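Midden Lecture Capture System for Colleges and Universities

Midden records classes and posts them to your school's course pages. Each unit covers one room and stores up to 100 hours of lectures before anything has to be moved to campus storage. Commuter students and evening sections get the same recording as the daytime class.

The system is sold by Trurex in packs of 16 rooms. Single units can be ordered for seminar rooms and small labs. Orlandini College uses it in 51 classrooms on two campuses, serving 3,426 students.

In the box: recorder, ceiling microphone, wall plate, power supply, printed setup guide.

Captions are added overnight. Instructors can trim or hide a recording from their own login.

Orders placed by 25 Aug 2020 ship in September. For campus pricing, contact Svitlana Symonenko in education sales.
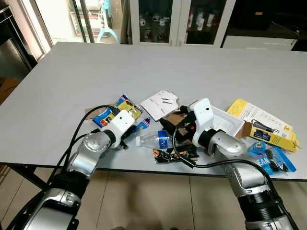 Replacement microphones and wall plates are sold separately.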